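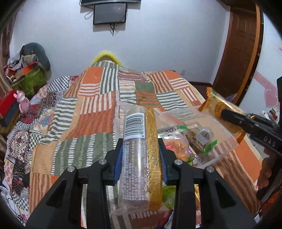

Snack sorting on the spare bed, a thread

1/ Every autumn I go through the snack bag before we go away, and every autumn I do it on the spare bed, on top of the patchwork cover. The kitchen table would be more sensible but it's always got somebody's homework on it, and I do like all those oranges and greens on a grey morning.

2/ We're off to Drorkwood for half term with Chiamaka and her two, so that's a houseful, and all of them hungry from the minute they get out of the car. Chiamaka brings proper meals. I bring the rustly things.

3/ The long clear packet with the gold strip down the side came from the Chinese supermarket, and I can't read a word of the small print (I've been meaning to learn for years!). I've sent the barcode number to Amarachi, who is much better than me at looking things up – 6 971751 912130, if anyone else fancies having a go.

4/ The one with the purple and white edging and the little red label is staying near the top of the bag. Last time something round and orangey-brown went in at the bottom, under the flask, and we ate it with a spoon in a lay-by in the rain. Still very nice, mind you.

5/ My mum's rule was soft things last and nothing sweet before the first stop. I've kept the first half of that. The second half lasted 14 miles in May and I've not tried it since.

6/ Kuldeep has asked, very politely, whether there will be anything savoury this year. There will, love! I've got crackers in the cupboard and those chilli peanuts you finished off on your own last time.

7/ If anybody has a good way of keeping crinkly packets from getting squashed in a soft bag, please tell me. I've tried a shoebox, which works but takes up half the boot, and Adesuwa swears by rolling everything up in tea towels – I might give that a go tonight.

8/ Right, kettle on, then crackers. I still need to find the big flask lid, last seen on the landing windowsill.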